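Eltmont Neighbors Board > Home & Money > Are bulk snack subscriptions worth it?

Posted by renata_bravo, Thursday, October 17, 2019

My sister-in-law keeps pushing Brisis on us. You pay up front for the year and they send a box of snacks every month, supposedly cheaper than the store. I did the math on the family plan and I don't believe it. They say you save 647 dollars a year. Compared to what? Buying every bag at the gas station?

djara
We had it for a year. Paid 1,225 up front. The first box was great, and by spring it was mostly the stuff that doesn't sell. I'd call it break-even if you have teenagers.

Gisela F.
I disagree with djara, we like ours. I don't have to drive to Florneck on a Saturday with two kids in the cart begging for things. What is that worth to you? To me it's plenty.

renata_bravo
It's worth something, but it isn't 647 dollars. And do you still go to the store for milk and eggs? Then you're making the drive anyway.

Gisela F.
Yes but I go alone, on the way home from work. Big difference. Do you have kids?

renata_bravo
Three.

mudassar_g
Look at the weights before anybody signs anything. I put one of their cracker bags next to the same brand from Aravena Market and the Brisis one was smaller. Same picture on the front, same colors. A "family box of 100 snacks" can be 100 of anything. I asked customer service for total ounces per box and got a coupon code back.

djara
Ha, I got the coupon too. It only works if you renew.

Yamila O.
Is the refund real? Their page says cancel any time, but the small print says you get credit and no cash.

mudassar_g
Credit. They also give you 1,000 "points" for staying, and I never found out what a point buys.

Gisela F.
You can trade points for an extra box. I did it once. It took a while to show up but it came.

renata_bravo
One extra box, after paying for twelve. I'm going to keep my receipts through November and see what we really spend on snacks. My guess is it's nowhere near their number. If I'm wrong I'll say so in this thread.

Yamila O.
Please do. I'm holding off until then. We go through enough snacks without a subscription. 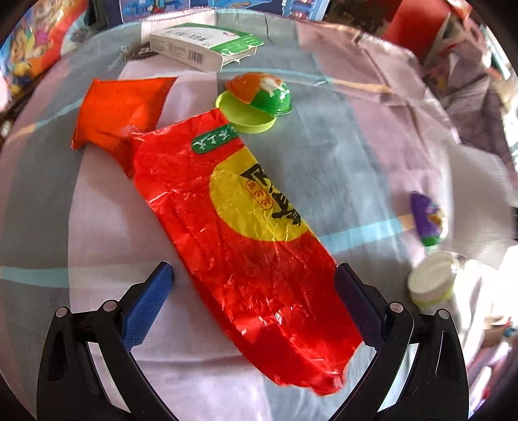 Small packages, toys and a crumpled red wrapper on the striped cloth.

Contact the moderators | © 2019 Eltmont Neighbors Board | Back to top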